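The trophy has outgrown the league

I have nothing against silverware. I won a plate once, for coming second in a two-team under-elevens tournament, and my mother still keeps her keys on it. But I do wonder what has got into Gultholm and District, an amateur football league of no great fame, where I have stood on the touchline for most of my adult life, and which has now announced a trophy tour.

A tour! Three villages, a garden centre and the leisure centre foyer, where you may have your picture taken next to the Pluster Cup between 4pm and 6pm, provided you don't touch it. The email calls it "iconic". It was bought last June. The old cup, the one with the dented lid that generations of centre-halves drank warm lager out of, has been "retired to storage", and I have yet to find anyone who can tell me where storage is.

Pluster make guttering. They've put money in and I'm glad of it, up to a point. What I'd like to know is where the money goes after it arrives. The pitch at Mill Lane still floods at the far corner. The away changing room still has one shower that works and another that shouts at you. Referees' fees haven't moved in years, and last season two of our matches were put back when no referee could be found.

I asked Rostam Bagheri, who manages the reserves and has more patience than me, whether his players were excited about the new cup. He said they were excited about the nets, by which he meant they had heard a rumour of nets.

The league says the tour will "grow the game". I've read that phrase so many times that I no longer know what would count as proof of it. Say 300 people come and have a photo taken. Fine. How many of them turn up in February to watch us lose at home to Rashti Rovers? Our last home crowd was 22, and I'm including the man who was waiting for the pitch to clear so he could walk his dog across it.
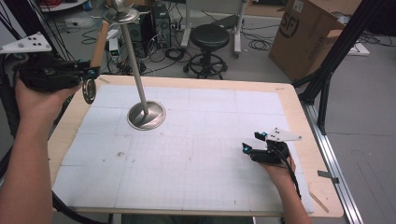 Reading time: 4 minutes

To be fair to the other side of the argument, Tamsin Ruiz-Ortega got in touch after my last post to say that I was being a misery. She runs the girls' section at Gultholm and she thinks children like shiny things, and that a child who has stood beside a cup might ask where the team plays. She may be right. She has brought more children into football than this blog ever will, so I give her opinion a good deal of weight. I did ask whether she would sooner have the tour or a second set of small goals, and she took a day to reply and then sent me a picture of a small goal.

And there was a tour of sorts before, if you go back far enough. Ottavio Fontana, who kept goal here when the posts were square, told me that the winning captain used to take the cup home and had to carry it to each pub in turn. You could touch it then. You could drop it, and someone did, down the steps of the Nistoretti, the old café by the bus station. That's the dent.

The new one has white gloves. I mean that the person carrying it has been told to wear white gloves. I saw this written down, in a document about "handling", and it went on for two pages. The league's whole guidance on what to do if a player is knocked out runs to half a page, and it spells concussion two different ways.

Maybe I'd mind less if the thing were decided on the pitch in a way that made sense. Under the new format there is a group stage, then a play-off, then a "finals evening" under lights at a ground 40 miles away which none of the clubs has ever played on. It kicks off at 8pm. Under-sixteens get in free, which is generous, but the last bus back leaves before half-time. I checked with the bus company. It's the 502, if you'd like to check for yourself.

I put most of this to the league in an email and got a polite answer saying my feedback had been "captured". I wrote back asking if the second round draw could be published more than four days ahead, as people have shifts to swap. No reply to that one yet.

We're at home next, 2pm, Mill Lane, two quid on the gate. Štěpánka Halás is back from her knee and will be doing the teas until she's fit to play, and her flapjack is worth the money by itself. Bring boots for the far corner. If anyone knows where the old cup has gone, my address is at the side of the page - I'd like to see it again, dent and all.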